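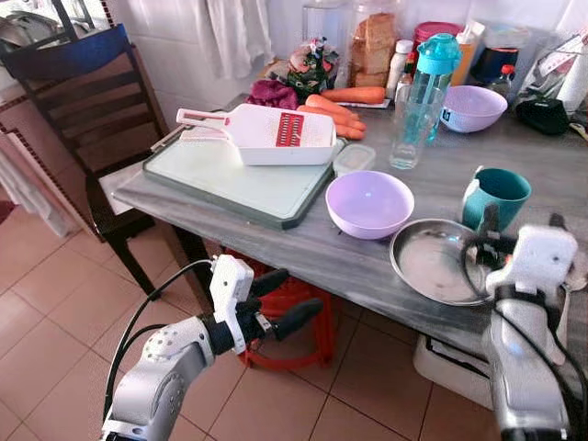 The kitchen cell at Nonby was in service for most of July, and this report covers what we did to keep it running. The main work was on the left arm. Its gripper closed too slowly after long shifts, so Si-eun Kong took off both fingers, cleaned the joints and put in new pads. We also changed the way the cable goes. It now makes a loop up from the arm to the gripper, and the length must be enough for the wrist to turn fully – the old one was too short and pulled at the plug.

The right arm needed less. Veronika Hegyi checked the wrist screws and found two of them loose. They are tightened and marked with paint. After this we repeated the calibration of both arms, with 28 positions for each, and the left one had to be done a second time.

In total the cell made 2,786 grips in the period, against the 2,000 that we promised in the plan. Of these, 352 were stopped by the operator, mostly before the cable was changed. I would like to see this number much lower in the next report.

One item is still open. The spare wrist unit ordered from Gronitz has not arrived, and without it a failure of either arm would stop the work. Chanida Pongsiri is in contact with them about the delivery.

Kyu-ri Song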